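We use cookies to keep this site working and to count visits. By continuing you accept our cookie policy.

Notebook – strike reports desk, Drellenbridge
28/01/2022
Noemi Szabo

Second pass through the hospital list for the Siltura market strike. The first wire said 20 dead. The hospital list has 14 names with ages, plus three entries that give only a ward and a time of admission. I think the three are wounded who were put on the wrong sheet, but I have not confirmed it. The log stays at 14 confirmed, 20 claimed, and I added a note on who claimed it.

Barrett asked whether we should move the location pin. The wire put the strike "at the market". Two residents Barrett spoke to by phone put it at the grain store on the road behind, and said the market was hit by the blast only. The satellite pass we have is from earlier in January and is no use for damage, but it does show the grain store and the road clearly enough to place them. Pin moved to the grain store, precision set to "street". Old coordinates kept in the comments field. Please don't delete old coordinates, I had to rebuild two entries last week.

Attribution. The coalition spokesman said an arms depot was targeted. The other side said there was no military presence in the town. Neither gave anything we can check. Entered both statements with times. The perpetrator field reads "coalition, claimed" since they do not dispute carrying it out. The target field reads "disputed".

Went back to the duplicates problem in the afternoon. The export had 604 rows before cleaning. After matching on date, district and weapon type we are down to 292 distinct events, which seems low to me. Checked a handful by hand and found one bad merge: two strikes on the same district, same day, one before dawn and one after dark, joined into one because the time field was blank in the second source. The script treats a blank as a match. It should treat it as unknown and send the pair to review. Barrett is changing that. Until he does, don't quote the 292 to anyone.

Also the spelling of place names. We have at least four versions of Siltura in the raw file and the matching only knows two. Gautam (the lookup tool, for anyone new) will take a list of variants but it has to be loaded again after each update or it falls back to the old one. I loaded it this morning and wrote the date in the settings file.

Call with the Stistcombe office at the end of the day. They want a monthly figure for their briefing. I said we can give a range with the method attached – no single number. They were not happy with that but agreed to print the range. They also asked for names of the dead. We don't release names until a relative or a second source has confirmed, and that has not changed.

To do:
– ask the hospital contact about the three ward entries
– rerun the merge after Barrett's fix, compare with today's file
– second source for the grain store, preferably somebody who was on the road
– write up the blank time rule in the coding guide, section on duplicates

Barrett has the phone notes. The audio is on the shared drive under the strike number, and the second call has a bad line for the first few minutes, so start listening after that.

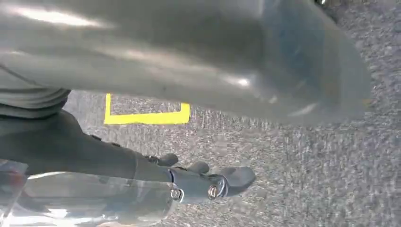 The transcript of that call is mine and still rough. I left gaps where I could not make out the words, so please fill them only from the audio.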